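Mirsad Gashi wants to sell you fewer tomatoes

The seed catalogue from Ellcombe runs to 400 varieties this year, up from the 500 or so pages of promises, as one grower put it to me, that you get from the bigger houses. Mirsad Gashi has read it twice. He grows vegetables on a slope outside Jeltton and sells seed from six of them, and he would like everyone to calm down about heritage varieties.

"People think old means good," he says. "Plenty of old tomatoes were dropped for a reason. They split, they got blight, they tasted of water."

I had gone expecting a defence of the old ways, and told him so. He shrugged and carried on cleaning beans into a bowl. His seed list is a folded sheet of paper with no pictures on it. Four of the six entries are beans. The best known is a climbing one called Dervishi, named after the family who passed it to his mother, and even here he won't be drawn into romance.

"It's a decent bean. It crops late. If you have a short summer, don't buy it."

Does he say that to customers? He does, and some of them buy it anyway and write to complain in the autumn.

I asked about the claims now printed on so many packets: more vitamins, better for bees, saved from extinction. Gashi wanted to know who had measured the vitamins. I couldn't tell him. He pointed out that "saved" often means one grower had a jar of it in a shed, and that the neighbours had the same bean under a different name.

I'm less sure than he is that the stories do harm. A story gets a packet opened, at least. When I put this to him he agreed, then said most packets he has seen in other people's kitchens were still sealed.

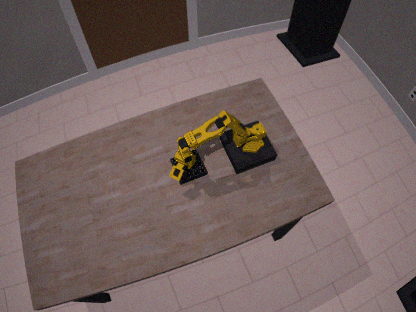 He is no kinder about new varieties. Telomik, a bush bean sold as needing almost no water, had a row to itself last summer. "It needed water," he says. He has kept the rest of the packet and will try it once more, sowing indoors in February, though he doesn't expect to change his mind.

What would he tell a beginner, then? Grow what you already eat. Buy one packet of it and sow half. Keep the other half somewhere dry in case the slugs come, and write down the date you sowed, on paper, where you'll find it again.

I bought the Dervishi. He asked how long my summers were, and took the money with a look I didn't care for.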